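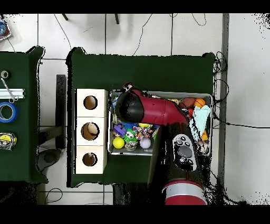

Call for Participants: Teach a Robot to Tidy Up (and Tell Us Where It Falls Short)

Can a machine put the toys away yet? We get asked this by nearly everyone who hears what we do at Bitside, usually by someone with a toddler on one hip, and the answer we give is "sometimes, slowly, and it depends a great deal on the toy." A hard ball that keeps its shape is a fair target for an arm. A knotted rope toy is harder, a plush is harder again, and a crumpled cloth can undo a whole afternoon. Picking something up is also only half the chore, as any parent knows. It has to end up where it belongs, and if where it belongs is a hole in the top of a box, the arm needs to be right about more than the general direction.

We are looking for 38 people to spend some time with us at our Kisolham workshop and help us find out how far along this really is. Part of the work is showing the arm how a job is done, and part of it is judging the result the way you would judge it in your own home or your own shop. We are just as keen on the second part as the first! Engineers tend to be forgiving of robots. People who have cleaned up a playroom at the end of a long day are much less so, and we would like to hear from them.

What you would be doing

Each visit lasts 3 hours, with a break in the middle and something decent to eat. You would come for two visits, a week or two apart. During a visit you will:

Sort mixed toys and small household things by hand at a table, at your own pace, in whatever way feels natural to you.

Guide the arm through the same kind of sorting, after we have walked you through the controls. (Most people find the first ten minutes awkward and then get quite attached to it.)

Watch it try the task by itself and mark each attempt as fine, not fine, or "I would have to do that over."

Talk with one of us at the end about which chores you would hand over tomorrow, which ones you never would, and what would have to change in between.

On the second visit we bring in some shop-floor tasks from our partners at Vass, who pack and restock small goods and have their own long list of jobs they would love to be rid of. These involve shelves, bins and light boxes, and nothing you would need to strain to lift.

Who we are looking for

Anyone 18 or over who can sit or stand at a table comfortably for half an hour at a stretch and use at least one hand for light picking up and putting down. You don't need any technical background, and we would be a little sorry if everyone who wrote in had one. Parents, grandparents, child care workers, cleaners, stockroom staff and people who simply can't stand a messy floor are all very welcome. Left-handed people, please do apply, as we have had far too few of you.

If you have already taken part in one of our earlier studies, including the laundry folding one at Biltard, we ask that you sit this one out and pass the notice along to a friend.

What you get

We pay $77 for each visit, handed over at the end of the visit, including if you decide to stop early. Bus fare and parking are on top of that, so keep your receipt. The workshop is step-free and there is a quiet room next door if you want a few minutes away from the motors.

A few practical things

Please wear closed shoes and tie back long hair, and leave dangling bracelets at home. A member of staff is with you the whole time and will show you the stop button before anything else happens. We record the movements of the arm and video of your hands at the table. We do not film faces, and you may ask us to delete your recordings up to a month after your last visit.

Visits run through January, with a morning start at 9:30 and an afternoon start at 1:30. Evening visits can be arranged for people who work days, so mention it when you write.

How to apply

Send us a note through the contact form on the Bitside website with "Tidy Up" in the subject line. Tell us your first name, the times that suit you, anything we should know to make your visit comfortable, and the household chore you dislike the most. We read every one of those and will write back within a week, whether or not we still have a place for you.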